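읽는 시간 14분

200쪽쯤에서 멈출 생각이었는데 결국 새벽까지 다 읽어 버렸다. 노트부르가 마이어호퍼의 『렐스테드의 등대지기들』 이야기다. 원제는 그냥 Rellstead인데 번역본은 제목이 길어졌다. 처음엔 이 제목이 마음에 안 들었다. 등대가 나오는 건 맞지만 등대지기는 책이 한참 지나서야 등장하니까. 그런데 다 읽고 나니 역자가 왜 이렇게 붙였는지 알 것 같아서 혼자 고개를 끄덕였다. 영문판 제목만 봤으면 지명인 줄도 몰랐을 것 같다.

우선 어떤 책인지부터. 논픽션이다. 렐스테드라는 작은 항구 마을에서 등대와 항로표지를 관리하던 집안 사람들의 기록을 저자가 십 년 넘게 모아서 엮었다. 일지, 편지, 장부, 그리고 아직 살아 계신 분들의 구술. 이렇게 쓰면 굉장히 딱딱한 책 같은데 전혀 그렇지 않다! 마이어호퍼는 자료를 늘어놓는 대신에 사람 하나를 붙잡고 끝까지 따라간다. 그 사람이 아침에 일어나서 기름을 나르고, 렌즈를 닦고, 날씨를 적고, 저녁에 아내와 싸우고, 다시 날씨를 적는다. 나는 원래 직업 이야기라면 사족을 못 쓰는 사람이다. 검시관이든 우체부든 조율사든, 누가 자기 일을 어떻게 하는지 자세히 써 놓은 책이면 일단 산다. 그러니 이 책은 나를 위해 나온 책이나 다름없었다.

주인공 격인 인물은 레오폴트 하우저다. 열아홉에 보조로 들어가서 평생을 렐스테드 등대에서 보냈다. 이 사람이 남긴 일지가 책의 뼈대인데, 문장이 정말 짧다. "바람 북서. 안개. 감자 다 먹음." 이런 식이다. 나는 이 "감자 다 먹음"에서 웃다가 두 장 뒤에서 같은 문장이 또 나왔을 때는 웃지 못했다. 그사이에 보급선이 못 들어온 겨울 이야기가 끼어 있기 때문이다. 저자는 이 대목에서 설명을 거의 하지 않는다. 일지를 며칠 치 그대로 옮겨 놓고 다음 장으로 넘어간다. 감정을 부추기지 않는데도 읽는 쪽은 숨을 참게 된다. 논픽션을 많이 읽었지만 이런 배짱은 드물다.

구성도 재미있다. 1부는 레오폴트, 2부는 그의 후임으로 온 테레지아 차우크, 3부는 테레지아의 딸 리즐이 중심이다. 세 사람의 시대가 조금씩 겹쳐 있어서 같은 사건이 다른 눈으로 다시 나온다. 예를 들어 1부에서 레오폴트가 "새 사람 왔음. 말이 많음."이라고 적은 날을 2부에서는 테레지아의 편지로 다시 읽게 된다. 편지 쪽에서는 "선임이 하루 종일 네 마디를 했다"고 되어 있다. 나는 이 부분을 읽다가 책을 덮고 1부로 돌아가서 날짜를 확인했다. 정말 같은 날이었다. 이런 걸 찾는 재미가 있어서 포스트잇을 엄청 붙였다. (지금 책이 고슴도치가 되어 있다.)

제일 좋았던 건 2부다. 테레지아는 편지를 아주 길게 쓰는 사람이고, 불평도 많고, 농담도 많다. 육지에 있는 언니에게 보낸 편지가 224통 남아 있다고 하는데 저자가 그중에서 고른 것들이 하나같이 살아 있다. 등대 계단을 오르면서 욕을 몇 번 하는지, 렌즈를 닦는 천은 왜 늘 모자라는지, 감독관이 오는 날에만 갑자기 신사가 되는 동료가 얼마나 꼴 보기 싫은지. 나는 특히 감독관이 방문하는 장을 두 번 읽었다. 감독관이 렌즈에 손자국을 남기고 가서 테레지아가 밤새 투덜거리며 다시 닦는 장면은 거의 희극이다. 그러다가 편지 끝에 한 줄, "그래도 오늘 불빛은 깨끗했어, 언니." 아, 이 문장 때문에 이 사람을 좋아하지 않을 수가 없다.

3부는 호불호가 갈릴 것 같다. 리즐 차우크는 저자가 직접 만나 이야기를 들은 사람이고, 그래서 저자 자신이 갑자기 책 안으로 들어온다. 리즐의 부엌에 앉아 있는 마이어호퍼, 녹음기를 켜도 되느냐고 묻는 마이어호퍼. 앞의 두 부에서 뒤로 물러나 있던 저자가 앞으로 나오니까 처음엔 어색했다. 게다가 리즐은 등대 일을 하고 싶어 하지 않았다. 무인화가 되던 해에 제일 기뻐한 사람이 자기였다고 시원하게 말한다. 독자로서는 조금 당황스럽다. 우리는 이미 레오폴트와 테레지아에게 정이 들 대로 들었는데 딸은 그 등대가 지긋지긋했다니. 하지만 나는 이 3부가 있어서 책이 훨씬 좋아졌다고 생각한다. 어릴 때 등댓불 때문에 잠을 못 자서 이불을 뒤집어쓰고 지냈다는 이야기, 학교 친구 집에 처음 자러 갔을 때 방이 너무 깜깜해서 울었다는 이야기. 지긋지긋한데 없으면 잠을 못 자는 것. 고향이라는 게 그런 거 아닌가 싶었다.

아쉬운 점도 적어 둔다. 첫째, 지도가 없다. 곶이 어디고 방파제가 어디인지 계속 헷갈려서 내가 직접 그려 가며 읽었다. 본문에 나오는 방위를 모아서 그렸는데 중간에 섬 하나가 도무지 자리를 못 찾아서 포기했다. 둘째, 2부 중간에 등유와 아세틸렌의 가격을 비교하는 부분이 너무 길다. 장부를 사랑하는 나조차 살짝 졸았다. 셋째는 번역인데, 전체적으로는 아주 좋다. 레오폴트의 짧은 문장과 테레지아의 수다스러운 문장이 우리말에서도 확실히 다르게 들린다. 다만 배의 종류를 가리키는 말이 장마다 조금씩 다르다. 같은 배를 두고 보급선이라고 했다가 연락선이라고 했다가 하니까 다른 배인 줄 알고 앞으로 돌아간 적이 있다. 2쇄를 찍게 되면 고쳐 주시면 좋겠다. 그리고 2쇄를 꼭 찍었으면 좋겠다!

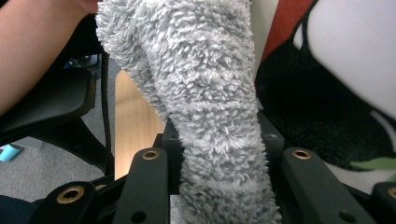
마이어호퍼의 문장에서 내가 제일 부러웠던 건 물건을 쓰는 솜씨다. 레오폴트의 외투, 테레지아의 주전자, 렌즈를 닦던 천 조각 같은 것들이 인물보다 먼저 방에 들어와 앉아 있다. 특히 외투 안에 댄 양털 안감을 두고 반 쪽 가까이 쓴 대목이 있는데, 끝은 하얗고 속으로 들어갈수록 어두워지는 털의 색을 가지고 그 사람이 보낸 겨울을 다 말해 버린다. 덥수룩한 연회색 천을 보면 이제 자동으로 그 대목이 떠오를 것 같다. 짧은 털뭉치가 빽빽하게 서 있고 끝만 희끗하게 밝은데 뿌리 쪽은 짙은 회색인 것, 가로로 희미하게 선이 지나가면서 털이 눕는 방향이 바뀌는 것까지, 책을 읽기 전이었다면 그냥 복슬복슬하네 하고 말았을 것이다. 좋은 책은 이렇게 눈에 뭘 하나 넣어 주고 간다.

읽는 순서에 대해서도 한마디. 혹시 1부의 일지가 너무 건조해서 진도가 안 나가는 분이 있다면 2부의 첫 편지만 먼저 읽고 돌아오는 방법을 권한다. 반칙 같지만 저자도 서문에서 아무 데서나 시작해도 된다고 했다. 함께 책을 읽는 웰링턴 프라두는 (우리 모임에서 제일 느리게, 제일 꼼꼼하게 읽는 사람이다) 아예 3부부터 거꾸로 읽었다는데 그것도 좋았다고 한다. 딸이 질색하던 집이 어떤 곳이었는지 거슬러 올라가며 알게 되니까 추리소설 같더라고. 그 말을 듣고 나도 다음에는 거꾸로 읽어 볼까 생각 중이다. 모임은 요즘 화상으로 하고 있어서 서로 밑줄 그은 쪽을 화면에 들이대느라 정신이 없다. 그래도 이번 책은 할 말이 많아서 예정보다 한참 길어졌다.

후주는 건너뛰지 마시길! 본문에 못 넣은 이야기가 후주에 잔뜩 들어 있다. 레오폴트가 딱 한 번 휴가를 내고 리드홀름에 다녀온 이야기가 통째로 후주에 있는데, 이걸 왜 본문에 안 넣었는지 나는 아직도 모르겠다. 그는 리드홀름에서 다른 등대를 구경했다. 휴가를 가서 등대를 봤다! 그리고 돌아와서 일지에 이렇게 적었다. "저쪽 것이 더 밝음. 계단은 우리가 나음."

같은 저자의 다른 책은 아직 번역이 안 된 모양이다. 원서로는 운하의 수문지기들을 다룬 책이 한 권 더 있다고 해서 주문해 두었다. 배송이 언제 될지는 모르겠지만 오는 대로 읽고 여기에 쓰겠다. 그때까지는 사전을 옆에 두고 영어 공부를 좀 해 놔야 할 것 같다. 배 이름, 밧줄 이름, 매듭 이름은 우리말로도 잘 모르는데 큰일이다.

2020년 4월 8일 수요일

최근 글

3월에 읽은 책 정리
밤에 일하는 사람들의 책: 제빵사, 간호사, 야간열차 차장
『플리누빈』 완독 실패기, 그리고 재도전
일지 문학이라는 장르가 있다면
책에 포스트잇을 붙이는 사람과 귀퉁이를 접는 사람
번역본 제목이 더 좋았던 책들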